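Does driving the arms by hand really teach the robot anything?
Posted by skeptical_tech, 2022-07-27

I run the bench at a small training lab. A vendor called Drisier wants us to sit at the console and put in interrupted sutures by remote control, over and over, so their software can learn the job from our recordings. They're asking for 40 sessions. My surgeon friend says fine, sign it. I say we'd be doing their homework. Has anyone done this and seen the machine tie a decent knot on its own afterward?
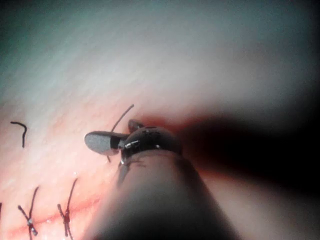 The contract also says every session counts, good or bad. That bothers me. If I fumble a throw and grab the thread again, is the robot supposed to learn the fumble? Their rep told me the software "sorts it out." I've heard that about a lot of software.

Trinity Bellamy

We did this for Grelby last August. 3284 demonstrations, five people on the console. What came out could pick up a needle and pass it, on tissue it had seen before, under lights it had seen before. Change the lighting and it wandered off.

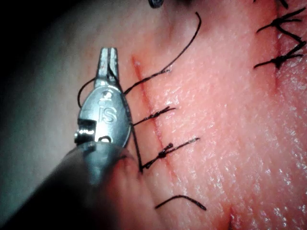 Knots were worse. Thread doesn't sit still, and two passes that feel the same in your hands look very different to a camera. My advice is to ask for the failure numbers on a fresh pad with a person's hands off the controls. Grelby gave us a highlight video. Ask twice.

And label your bad runs yourself. Don't trust anybody to sort it out later. We kept a plain text log, one line per stitch, and it was the only part of the whole project I'd do the same way again.

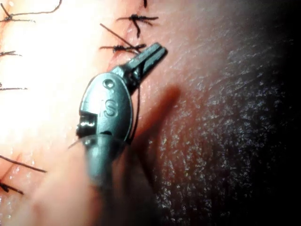 One more thing – get paid by the hour, not by the session. Sessions get longer when people are tired.

benchrat12

Disagree a little with Trinity. I've seen a decent needle pass from a Skondov setup after a lot less data, but they only asked it for that one step. Knots were still done by a person.

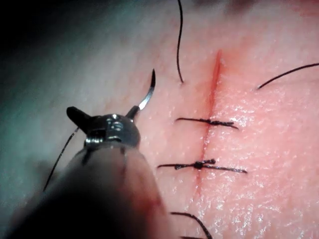 Where you start and stop the recording matters more than how many you have. Pick one small step and cut it the same way every time. For a needle pass I'd start with the needle already clamped in the jaw, point up, next to the stretch of cut that's still open, with the finished stitches farther down. If half your clips start there and the other half start with somebody hunting for the needle, you're teaching two jobs and calling it one. Would I sign for 40 sessions of "just suture"? No. Make them write down which step they want first.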